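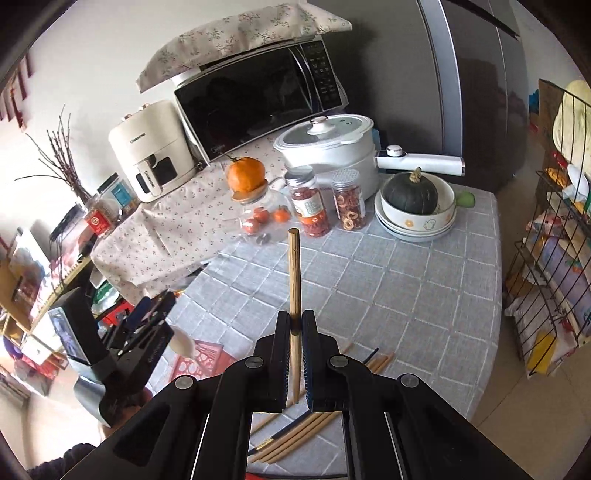
Chapitre 11 - Transfert thermique dans les récipients de cuisson

1. Objet du chapitre

On étudie le chauffage d'un volume d'eau dans un récipient posé sur une résistance électrique. Le régime transitoire est traité en premier, le régime d'ébullition établi est repris en travaux dirigés. Les notations sont celles du chapitre 10.

2. Bilan d'énergie

Le système est l'eau seule, de masse m et de capacité thermique massique c. La paroi est supposée mince et sa capacité thermique est négligée. Le bilan s'écrit :

m c dT/dt = P - h S (T - Ta)

P désigne la puissance reçue par l'eau, S la surface d'échange avec l'air, h le coefficient d'échange global et Ta la température ambiante. On suppose h constant - hypothèse acceptable tant que l'évaporation reste faible.

3. Solution

Avec T(0) = Ta :

T(t) = Ta + (P / hS) (1 - exp(-t/τ)), où τ = mc / (hS)

L'ébullition n'est atteinte que si P / (hS) est supérieur à Teb - Ta. Un couvercle réduit les pertes par évaporation et par convection en surface libre ; on en tient compte par une valeur de h plus faible.

4. Application numérique

Le récipient Trimico du TP reçoit une puissance utile P = 693 W. L'eau passe de 20 à 59 °C. Pertes négligées, avec m = 1 kg et c = 4180 J/(kg·K) :

Δt = mc ΔT / P = 4180 × 39 / 693 = 235 s

Remarque : la puissance utile diffère de la puissance électrique absorbée. Le rendement est à déterminer à partir des relevés.

5. À préparer

Exercices 1 à 4 de la feuille Fleda. Pour l'exercice 3, linéariser l'exponentielle au premier ordre et comparer au résultat du paragraphe 4. Le compte rendu de TP est à rendre en mars, courbes T(t) jointes, unités portées sur les axes.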